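19 Feb 2024, Saltstead room, snack table

Went through the layout again with Kittipong Kongkaew. The brown cloth stays. The gray one from November showed every crease and we never got it to lie flat.

Stock sheet says 1,068 items on the shelf in the back, 54 of them bars. Fongchan wants the sheet split into drinks, bars and boxes before the next order to Begay. I'll do that tomorrow.

Notes on the displays:

- Coke bottles go in the two-tier rack, back row higher.
- Snickers on the top tier of the stepped stand, small black boxes on the tier under them.
- Foil containers stay in the round wicker basket.
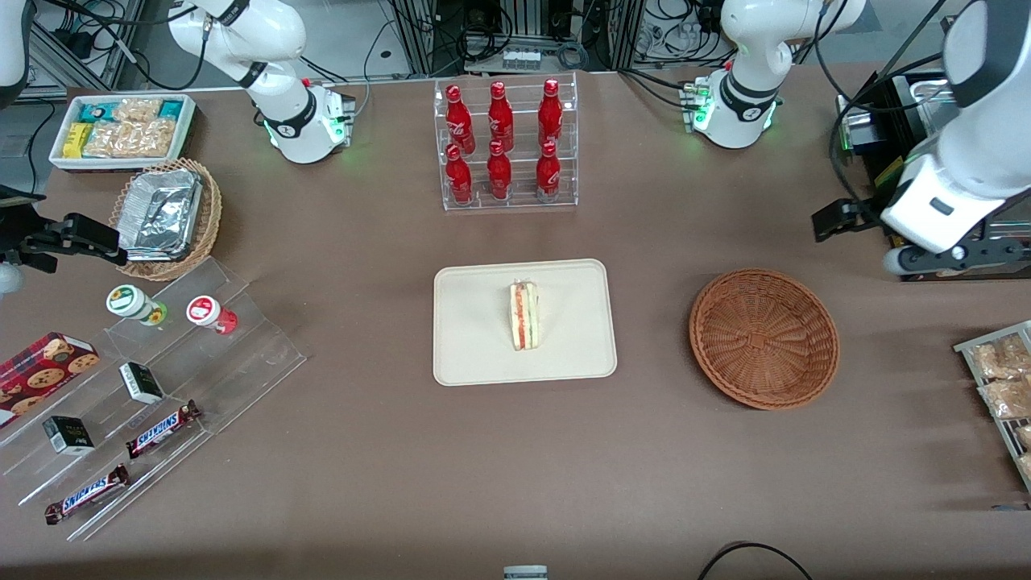
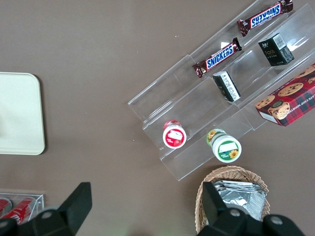 Still to settle is where the cookie boxes go. Kittipong would move them all to one tray of their own. I'd sooner keep them with the bars, as the Trillden order form lists them together and it saves hunting through two pages.

Spare labels are in the Vodinine carton, 60 to a sheet. The printer skipped on the last sheet, so check the numbers before peeling any.

To do: wipe the acrylic with the soft cloth only, order more lids for the foil containers, ask Fongchan for the shelf key.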